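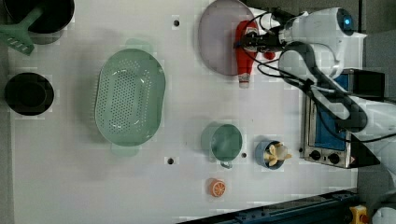
*Ketchup bottle over the plate, with the toaster oven alongside.*

Aug 29, 2026

I spent the afternoon at the Cledley open day, where nine small studios were showing strategy and role-playing games in the old library building. Entry was free, but you had to book, and the 100 places for the first session had gone by June.

My main reason for going was Stitatine, the turn-based tactics game from Gaete. The demo has one battle on a river map and takes 30 minutes if you read the dialogue. You can now undo a move until you attack, and turn order is shown along the bottom of the screen. Both were missing from the version I played last year. Text is still too small on a handheld.

Kastriot Atanasov, the lead designer, gave a short talk upstairs on how the story is set out. It starts in 1633 with a grain tax and splits into two routes after the third chapter. He said units you lose on one route can be hired on the other, but their levels won't carry over. Someone asked about mouse support. It works in menus, and map controls are still being done.

Karico was the other one I played for any length of time. It's a dungeon crawler with a party of four and no random fights. The line was over an hour long by midafternoon, so go there first if they bring it back. I got as far as the second floor and ran out of healing items.

The talks room was hot and the chairs ran out. Parking behind the building is free after five. No release dates were given for either game.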